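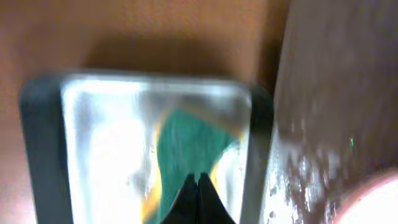
Clear box with dark rim, lid on, on the brown bench top. Green and yellow piece inside.

Bench notes: storage boxes and lid haze
Posted in June by Fadime Yalçınkaya
Filed under: Workshop Notebook / Storage & Materials
3 comments | 7 shares

10:20. Picking up the box question again. The old note only covered which boxes close properly. It said nothing about whether you can read the contents through the lid, and that has become the bigger nuisance. Under the bench lights the left half of the panel goes white and whatever is under it disappears. In the photo the green comes through in the middle and a bit of the yellow on either side of it. The rest is glare and streaks.

Two separate problems, and I want to keep them apart in the log:

a) Reflection. Depends on lamp position and where you stand.
b) Marks on the panel. Gray streaks running lengthwise. Could be water marks, could be fingers. Does not depend on where you stand.

Contents of the test box are one green and yellow scrap from the Flondis offcuts. I picked it for the color pair. If the yellow edge can be told from the green through the lid, a paper label inside can probably be read too.

10:45. Lamp test. Bench lamp at 90 cm above the surface, straight down: bad glare. Lamp moved to the rear corner of the bench, same height: glare shifts to the far side and most of the panel clears. Lamp off, window only: panel dull but even, green and yellow both distinct. The yellow edge is thin, and it was the first thing lost each time the lamp went back overhead.

Raised the lamp to 200 cm on the tall stand. Glare patch gets smaller and softer but sits in the same place. Not worth the stand, which then blocks the drawer.

11:30. Cleaning. Procedure as used today:

1. Piece out, lid off, rim wiped dry first so grit does not travel onto the panel.
2. Warm tap water, one drop of dish soap, soft cloth, lengthwise strokes only.
3. Rinse with 100 ml of distilled water poured from the short end.
4. Stand on the long edge to drain. No paper towel.
5. Dry cloth on the rim corners, where water collects.

Drain time before the panel was dry to the touch: 55 minutes. The corners took longer. I had the lid back on too early the first time and got a line of fog along one end, so that run is scrapped and the 55 is from the second.

After the second run the streaks were fainter under the window light. Two long ones stayed. They do not catch a fingernail. Tried the cloth with a little vinegar on one and left the other as a control. No difference between them that I could see. Either they are in the surface or the vinegar was too weak. The bottle in the cupboard has no date on it.

13:10. Checked the Lakside lids on the shelf for comparison. Same streak direction on the two I pulled. These have never been in the sink as far as the log shows, which points to wiping and away from tap water. The shelf gets dusted with a dry cloth, front to back, and the lids sit with the long side front to back. Worth stopping the dry wiping for a month and looking again.

13:40. Labels. Tried a label inside against the panel, and one on the rim. Inside: readable with window light, gone under the lamp. On the rim: readable under both, but the dark gray swallows pencil, so it needs white tape and a pen. Rim is wide enough on the left for the narrow tape. The right side is tighter and the tape wants to lift at the corner.

For now: white tape, left rim, material name first, then color, then month. No sizes on the label. Sizes go in the Primum list, where they can be corrected without peeling anything.

Open items:
- Repeat the lamp test with the matte desk pad under the box. The bare brown top may be throwing some warm light back up.
- Find fresh vinegar or drop that line of inquiry.
- Ask whether the Dursun job still needs its scraps kept by color. If it doesn't, the green and yellow can share a box with the plain green.
- Move the bench lamp to the rear corner permanently. Needs the longer clamp.

15:05. Test box back together, lid dry, tape on. Scrap returned with the yellow side toward the label. Left on the bench at the window end, please do not stack on it until the tape has had a night.

Comments (3)

Is the rear corner going to put the lamp in the way of the vise handle?

Reply from Fadime: Checked, it clears with the arm folded. Tight if the handle is all the way out.

Longer clamp is in the gray drawer under the drill bits.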